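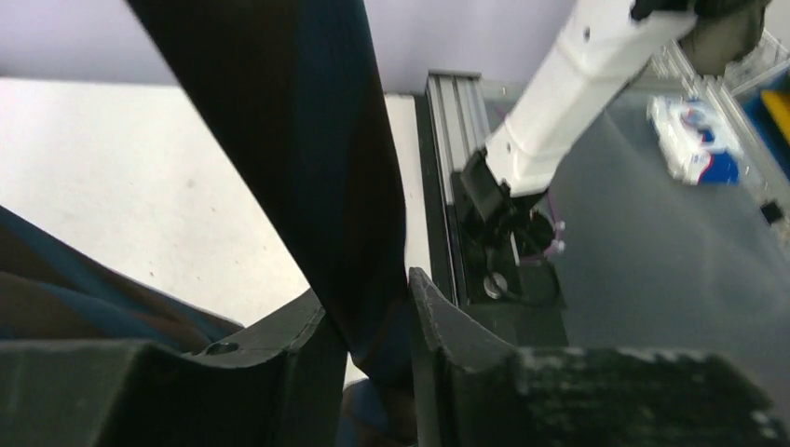
Folding demos with a wrist camera: keep the messy ones or bin them?

Posted by plokska_bench in Learning from Demonstrations

We're recording teleoperated examples of one arm folding a long strip of cloth, blue and brown stripes, on a white table. The only camera I plan to train on is the one at the wrist. The target was 300 episodes and we have 51, recorded in November by two operators using the Tredlow leader handles.

My trouble is that a lot of them aren't tidy. The cloth bunches up near the fingers, or the operator gets a fold that's crooked and has to go back and pull it out. In some episodes the fingers close on a double layer when they should have taken one. I've been deleting all of those, and at this rate we'll be at it until winter.

Do I keep deleting, or do I keep them in and label them somehow? Also, the cloth never starts in quite the same place. I was told to mark the table with tape so it does, but I haven't done it yet.

Settings, in case they matter: 30 frames a second, joint positions and gripper opening logged with each frame, no force sensing. The recorder is Drundano, the older version.

2 replies, oldest first

mussa_cloth

Keep the ones where the operator recovers. Delete the ones where they give up.

If every example you train on is clean, the policy has never seen a crooked fold and won't know what to do when it makes one. It will make one. We found this out with tea towels. Our first set was all perfect runs and the arm would get a bad grip, carry on as though it had a good one, and finish folding air.

What I'd do with your set:

Go through what you've recorded and put each episode in one of three groups: clean, recovered, abandoned. A spreadsheet is enough. Put the time in the episode where the mistake starts and the time where it's been fixed.

Train on clean plus recovered. If the policy starts making the mistake on purpose (ours did, it learned to drop the towel and pick it up again), cut the recorded episode so training begins after the mistake and only the fixing part is left.
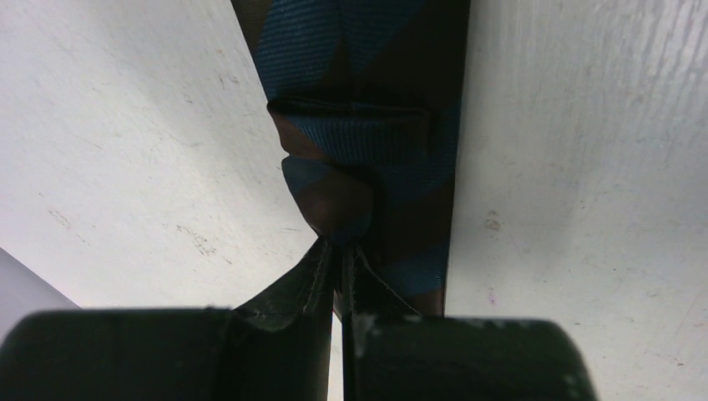

How does an operator know when to stop trying to fix a fold? Set a time limit before the session and have them end the episode when it's reached.

Write the limit on the wall where both operators can see it. Ours differed a lot between people until we did. One would fuss with a corner for ages and the other would let anything through, and you could tell from the data who was driving.

Don't tape the table. You want the starting position to vary, within reach of the arm. Pick up the cloth and drop it between episodes and don't straighten it out.

tredlow_user_west

I agree with most of the above, but would add something about the camera, as nobody's brought it up. With only a wrist view the fingers and the cloth in them take up a big part of the picture, and part of the strip will be hidden behind the gripper at the point where you most want to see it. Dark stripes against dark fingers don't help. Your operators are probably standing beside the table looking at the whole thing, so they're making decisions from information the policy will never get.
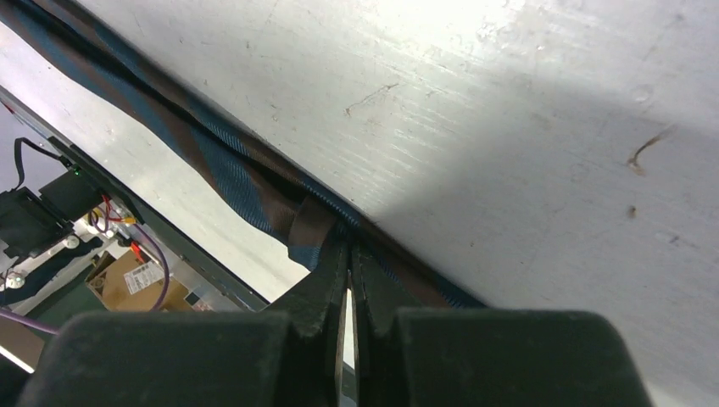
Have them do a few runs watching only the wrist feed on a monitor. It's slow and they'll hate it. If they can't finish a fold that way, more episodes won't fix it, and you need a second camera looking down at the table. We added one after 44 episodes and had to start the count again, so I'd sort it out before you record any more.

Check your old version of Drundano for timestamp drift too. Ours had the gripper log running behind the video by a few frames in longer episodes. At your frame rate that's enough for the fingers to look closed before the log says they are. The newer version fixed it for us, but it can't read the old files without converting them first.

I don't have an opinion on tape.

plokska_bench, replying to both

Thanks. I still have most of the deleted ones in the backup, so I'll sort those into the three groups first. Will try the monitor test with both operators and post how it went.

We use cookies to remember your login and count visits. By continuing to browse you accept our cookie policy. Accept | Manage settings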